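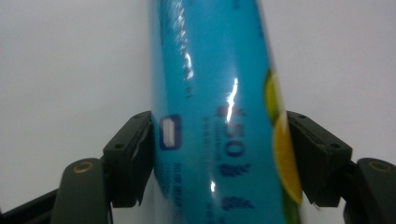
How many demonstrations does a small learning system need before it can put groceries away?

More than we planned for, and the number matters less than how different the demonstrations are from each other. Our final set has 944 of them, and the last couple hundred did more for the results than the first five hundred.

Teaching a Gripper to Unpack Groceries
Project report by Skye Kerr, Walberg team

What we wanted to do

Our team picked the name Walberg out of a hat in the first week and it stuck. The goal was to collect our own set of examples of a person picking up everyday grocery packages and placing them on a shelf, then train a model on it and see how far we could get in one semester. We could have downloaded somebody else's data and skipped straight to training, but we all wanted to know what the collecting part feels like. It feels like unpacking the same bag of groceries forever, and I loved it way more than I expected to!

The setup

We used a hand-held gripper with a camera mounted on it. You squeeze the handle, the fingers close, and the camera records everything from the gripper's point of view. The arm in the lab (we call it Olten) carries the same kind of fingers and the same camera, so what the model sees during training is close to what it sees when it's running by itself.

Our objects were 23 grocery items: boxes, bags, cans, jars and a bunch of things in shrink-wrapped plastic. The pickup area and the shelf were both against a pale wall, which made the early recordings very clean. Later we worried they were too clean (more on that below).

How a recording goes

Each demonstration starts with the gripper held still for a moment over the pickup area. Then you reach, close, lift, carry, place, open and back away. We wrote that order on a sticky note and still skipped the holding-still part constantly, especially late in the afternoon. Two people worked at a time, one on the gripper and one resetting the objects and keeping the log. The log was just a spreadsheet with the item, the starting pose, who was holding the gripper and a column for comments. The comments column ended up being the most useful thing we made. If you're doing a project like this, give yourself one and fill it in while you still remember what went wrong.

What was hard

Shiny packaging! Shrink wrap creases, every crease catches the light, and the highlights slide around as you move. A bright streak can land right across the printing, so the same package looks different from one moment to the next. Our first model seemed to treat glare as part of the object. It did fine on matte cardboard and fell apart on anything glossy.

Motion blur was the other big one. We all moved too fast at first, because a person picking up a package doesn't think about it. When the gripper swings, small print turns to mush. We threw out 88 recordings from April for blur, then put a few back in after an argument about whether a robot also has to cope with blur. (I was on the "put them back" side. Large numbers and bold shapes usually survive, and those seem to be enough to tell which way a package is facing.)

Cylinders were harder than boxes too. A box more or less tells you where to grab it. With a cylinder you can come in from anywhere, and the three of us each had our own habit. I grab near the middle with the package upright, and others went for the top third. The model learned a sort of average of all of us and hovered. We fixed that by agreeing on a grip near the middle for upright cylinders and recording those over again.

Changes we made halfway through

After the McIver check-in (that's our course's midpoint review, named after the room) we changed 2 things. We moved the lamp between batches, and we stopped starting every item from the same spot. Both made recording slower and more annoying – and both helped a lot. The glossy items went from our worst group to somewhere in the middle.

Next steps

We'd like to record against busier backgrounds, since a plain wall is not what anybody's kitchen looks like. I also want to try a second set of finger pads to see whether the model cares. The Brutell folder on the course drive has the log, the training settings and the discarded recordings, sorted by reason. Next semester's team is welcome to all of it, and the sticky note is still on the lamp.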